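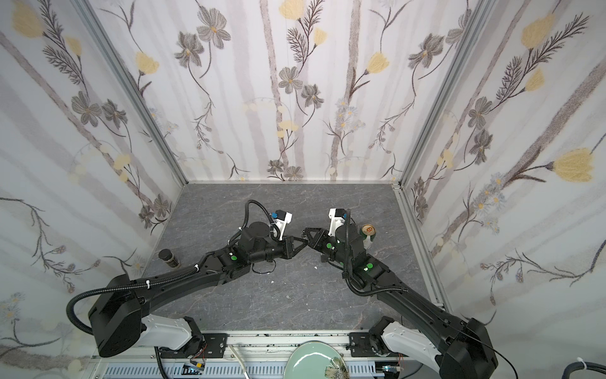
Cuaderno de taller – recinto pequeño, revestimiento y limpieza
Marzo, 16:30

Retomo donde lo dejé en la entrada anterior. El papel pintado ya lleva tiempo puesto en los tres lados y no se ha levantado en las esquinas, que era lo que me preocupaba. Es el botánico claro, catálogo Somomen, referencia 626. Pegado con la cola en polvo de Fuentealba, mezcla algo más espesa que la que indica el paquete. Con la primera mezcla, más líquida, el papel resbalaba y las hojas del dibujo no casaban en las juntas.

Suelo: se queda el gris de imitación a mármol. Probamos antes un retal liso de Tirora y se marcaba todo, cada roce, cada dedo. El veteado disimula bastante, y ahí está también el problema. Las migas oscuras se ven bien en la zona abierta, pero las motas claras se confunden con el dibujo y hay que mirar a ras para encontrarlas.

Estado a esta hora, antes de limpiar:
– Fragmentos pequeños y oscuros en el suelo, hacia el centro. No sé de qué son.
– Una mota blanca en mitad del espacio libre.
– El perfil de aluminio de delante, lleno de migas oscuras. Es con diferencia lo más sucio.
– Plato de cerámica verde claro delante, con algo arrugado encima, papel de aluminio o un resto de comida. Vaciar y fregar.
– Lata de bebida y tarro oscuro con tapa negra, los dos de pie. Se quedan.

Orden de limpieza que propongo dejar fijo: primero retirar el plato, luego aspirar el perfil con la boquilla estrecha, después el suelo de dentro hacia fuera con la brocha suave y por último bayeta apenas húmeda. Si se empieza por el suelo, lo que cae del perfil obliga a repetirlo. Me ha pasado 2 veces.

En el papel, nada de bayeta. La prueba con el retal sobrante (trozo de 19 cm, guardado en el cajón de muestras) dejó cerco con agua sola. Con goma de miga sale el polvo y el estampado aguanta. Para salpicaduras todavía no tengo solución. Pedir a Pisterora una muestra del barniz mate al agua y probarlo en el mismo retal antes de acercarlo a las paredes.

Queda rollo para rehacer un lado entero, aproximadamente 80 cm más de lo necesario. No usarlo para forrar cajas.

Pendiente:
– Repasar la junta trasera con la uña, a ver si sigue pegada de arriba abajo.
– Boquilla estrecha: está agrietada, buscar otra.
– Comparar el suelo con luz rasante antes y después de la bayeta.
– Anotar la proporción de la cola en la tapa del bote, que la tengo solo en un papel suelto.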